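4.2 Collection of demonstrations with handheld grippers

The demonstrations in the Hisari set were recorded without a robot. Each operator sits at a table and performs the task with handheld devices, and the motion of the devices is later transferred to the arm. We chose this way of working after a first trial with teleoperation, in which the operators needed a long time to learn the controls and their movements stayed slow. With a device in the hand, most of them worked at a natural speed after a short practice.

The position of each device is estimated from a cube marker fixed to it. The faces of the cube carry printed fiducial patterns, so that at least one face should remain visible to the head camera when the wrist turns. In the earlier version, called Plenemach, we used a single flat marker. It was lost whenever the operator rotated the forearm outwards, and a large share of the recordings could not be used for this reason. The cube is larger and a little heavier, and two operators mentioned this after long sessions, but we did not find a change in their speed.

All video streams must share one time base. We place a small display in front of the operator's chest, where the head camera can see it together with the hands. The display shows a running timer which is started at the beginning of each episode. The timer value is read from the video afterwards by a simple digit reader, and the offset between the head camera and the other streams is corrected from it. This is less precise than a hardware trigger — the display changes only once per second, so we search for the exact image in which the digits change — but it needs no cable between the cameras and it can be checked by eye. When the digits could not be read at three successive changes, the episode was put aside for manual inspection.

We did not prepare the rooms in a special way. Furniture, bags and other people were allowed to remain in view, and the lighting was that of an ordinary working day. A policy trained only on clean backgrounds performed poorly in our preliminary tests on the Sengar arm, and we therefore wanted this variation to be present from the start. Only the table top was controlled: the objects of the task were placed on it by hand before the timer was started, in a position chosen freely by the assistant. Figure 3 shows a view from the head camera early in an episode with a flat monitor and a glass jar on the table.
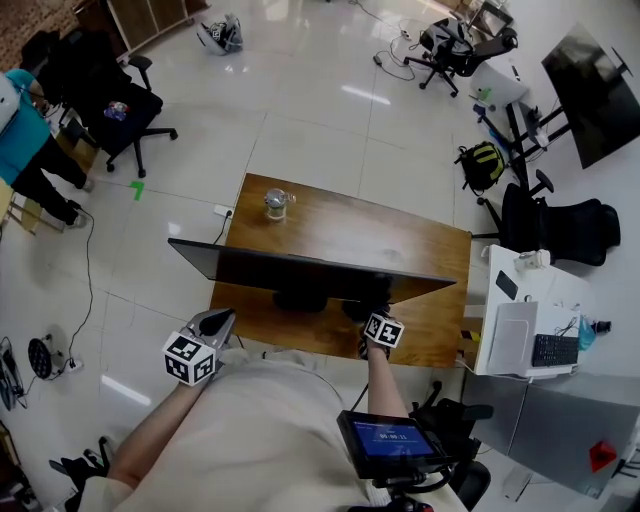 Figure 3. Head camera view at timer reading 00:00:11. Cube markers are seen at both hands, and the timer display is in front of the operator's chest.

In total 652 episodes were recorded by nine operators. Of these, 55 were removed, mostly because a marker was hidden behind an object for too long. Large flat objects were the most difficult in this respect. When an operator reaches behind a panel, both the hand and the cube can disappear from the head camera, and interpolation over such a gap gave positions which the arm could not follow safely. We considered adding a side camera for these tasks, but kept one viewpoint so that the data remain comparable with the Hokance recordings described in Section 3.

The remaining episodes were divided into training and test parts by operator, so that no person appears as operator in both. The division and the marker calibration were checked by Shanti Pandey, who did not take part in the recording.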